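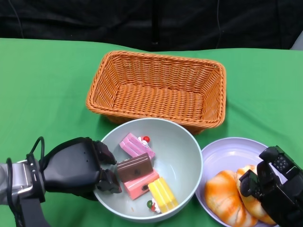
3.2 Serving vessels and the placing of toy food

The second part of the study concerned how the receiving vessel affects the way toy bakery items are arranged during sorting play. Previous work in our group (Rind and Wallin, Section 2) treated the vessel as a neutral container and recorded only whether an item had been moved. We consider this insufficient. A deep vessel permits items to lean on the wall and on each other, as in Figure 3, where four cake slices share one round bowl and the salmon-pink slice lies diagonally across the lower middle. The woven basket behind the bowl holds nothing. An arrangement of this kind was coded as "overlapping" if any item covered part of another when viewed from the working side of the table, and as "separate" otherwise.

The bakery set was chosen because its pieces differ in outline as well as in color. Rectangular slices and blocks can be laid parallel to one another with little wasted area. Oblong rolls have a curved upper surface and do not support a second piece well. The set was supplied by Otidbridge and was used without modification, except that duplicate pieces were marked on the underside.

Three vessel types were compared: a deep bowl, a flat plate and a rectangular basket. Each arrangement was started from a cleared vessel. The full series comprised 400 arrangements, of which 40 were set aside to train the two coders, Callum Rudd and Jean Gourlay, and do not enter the results. The remaining arrangements were coded independently. Disagreements were settled by Aslak Berge, who had no access to the earlier codes.

Table coverings were cloth or ribbed mat. Subramaniam recommends a matte covering for work of this type on the grounds that a reflective surface obscures the lower edges of small pieces. Our own trials at Burneck supported this, although the cloth tended to ripple under the heavier vessels and had to be pulled flat between arrangements.

The plate condition gave the greatest difficulty in coding. A plate offers no wall against which a piece can rest, and pieces tended to gather near whichever item had been placed first. In Figure 4 a roll with diagonal score marks has the smaller items clustered around it: a yellow sponge-cake piece, a coral-red block, a dark brown chocolate bar and a small pink wafer. The wafer shows only in part beneath the bar. Under the rule given above this counts as overlapping, in spite of the area of the plate. Rudd initially coded comparable cases as separate on the ground that the covered portion was small. The rule was therefore restated in April to exclude any judgment of degree, and the affected cases were coded again.

Figure 4. Mixed bakery items on a round light-gray plate.

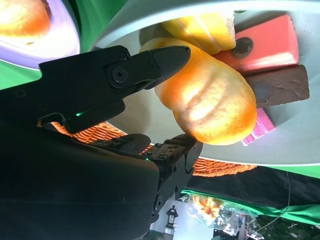

3.3 Coding of position within the vessel

Position was recorded for each item as central, intermediate or marginal. The zones were drawn on a transparent overlay, with a separate overlay for each vessel type. A total of 2880 item positions was obtained. Items resting on another item were assigned the zone of their own midpoint, without regard to the item underneath.

Rolls were placed centrally more often than slices in the plate condition. No such difference was found for the bowl, where the slope of the wall draws most pieces inward. The basket results are reported separately in Section 4, as 600 of the positions were affected by an error in the first basket overlay.

Aslak Berge and Bushra Rind, April
Print this section | E-mail this section
Contact the authors | Copyright Cullcombe Papers | Back to top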